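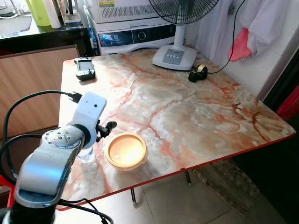 3.2 Tables in shared work areas

Household surfaces rarely keep to the single use they were bought for. In our survey of 35 homes in the Ríos district, the small table near the laundry machines was the surface most often used for storage and for work on the same day. Figure 3 shows a table of this type, with a washing machine directly behind it. A yellow bowl has the middle of the top, while a fan and a tape dispenser take up space toward the back right. We coded items like the fan as "resident", meaning that people worked beside them and did not put them away, and items like the bowl as "passing". Resident items were mostly found along the rear edge – the side farthest from where a person stands.

Figure 3. Table with a patterned top in a laundry area, Ríos sample.

Power cords made this tendency stronger. Once a fan had been plugged in behind a table, households seldom moved it, even in November, when few of them reported using it. Zamani's coding sheet, drawn up for the Plulano pilot, treats the cord as part of the item, and we kept that rule here.

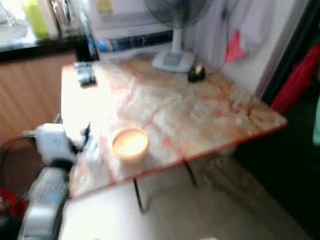 The full set holds 3014 item records, of which 1198 were coded as resident. Small containers such as cups and bowls were the hardest to place, as the same one could be passing in the morning and resident by evening. Two coders therefore went through all container records separately, and Shahab Zamani settled the cases on which they differed. Surface pattern was also noted – veined and marbled tops were entered under one code – but it was not used in the analysis in Section 4.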